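Lomville Residents' Group – minutes of the March meeting

Posted by Edem Antwi, March
14 comments | 6 shares

Started 7.10pm, back room at the library. Decent turnout. Apologies from the Ametepe Road lot, clash with the school concert.

1. Last minutes
Agreed. One correction – the skip was paid for by the allotments, not by us.

2. Lorries on Mill Lane
Long one. Council reply finally came, read out in full. Short version: they accept the weight limit signs are poor and will "review the wording". No date given. Several people cross about this. Point made that drivers coming off the Stotetti yard can't see the sign at all until they've already turned. Lettering was the main gripe, too small, wrong angle, unreadable at any speed.
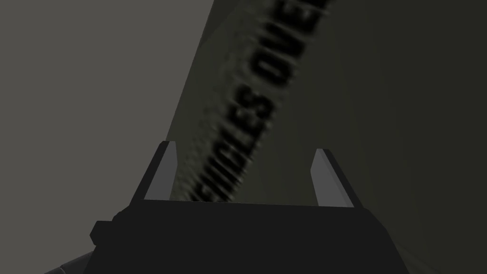
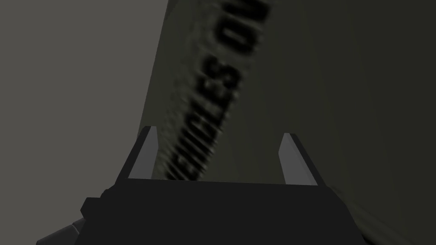

Large black capitals in both, blurred.

Agreed to ask for the following:
- bigger sign before the junction, not after it
- second sign at the bridge end
- a proper diversion route marked, as the current one sends everybody past the nursery

Traffic count came back at 757 vehicles over the one day, all sizes. Not split by weight so limited use. Can we get it done again with the lorries seperate? Edem to ask.

Question from the floor, has anyone spoken to Stotetti direct. Answer no. Edem to write to the yard manager, polite letter, before we go back to the council. One objection to this – felt we'd be letting the council off. Vote taken, letter goes.

Also raised: verge outside the chapel churned up again. Bollards? Parish did price them once, too dear. Large stones suggested. Highways have to say yes to stones apparently. Left for now.

3. Bus shelter
Roof panel still missing. Raltesis have quoted and the quote includes cleaning, which we didnt ask for. Ask them to take cleaning off and requote. Bench to be kept whatever happens, strong feeling on this. Timetable in the case is the old one, the number 32 doesn't stop there any more and people are still waiting for it.

4. Money
Balance just over £1,000 after the hall hire. Insurance due next month. Proposal to put £48 towards paint for the railings, carried. Green again. Brief argument about the green.

5. Summer fair
Field is booked. Need before next time:
- someone with a trailer
- tables, the library will lend some but wants them back the same night
- raffle prizes, nothing with a use by date please
- first aid cover

Band from last year have said yes if they can go on early. Discussion of whether to charge at the gate. Half for, half against, ran out of time. Back on the agenda for April. Dog show to go ahead, smaller ring, and the judging to finish before the tug of war starts as last year the two got mixed up.

6. Footpath behind Ametepe Road
Brambles cut back by persons unknown, thanks to them. Stile wobbly. Landowner says it's the council's, council says landowner's. Photos of the stile wanted, plus any old letters people may have about who mended it last time.

7. AOB
Streetlight by the post box on all day and off at night. Reported twice. Reporting again.
Lost – one grey glove, one casserole lid from the Christmas do. Both behind the library desk.
Complaint that the minutes go up too late. Noted.
Somebody asked about a second noticeboard by the shops. Would need permission from the chemist, it's their wall. Edem to pop in.

Closed 8.50pm, library wanted to lock up. Next meeting same place, 7pm sharp, and bring your own mug – the urn is back but the cups aren't.

Related
Lomville Residents' Group – minutes of the February meeting
Mill Lane: what the council said
Summer fair – stall booking form
Railings painting morning, who's in?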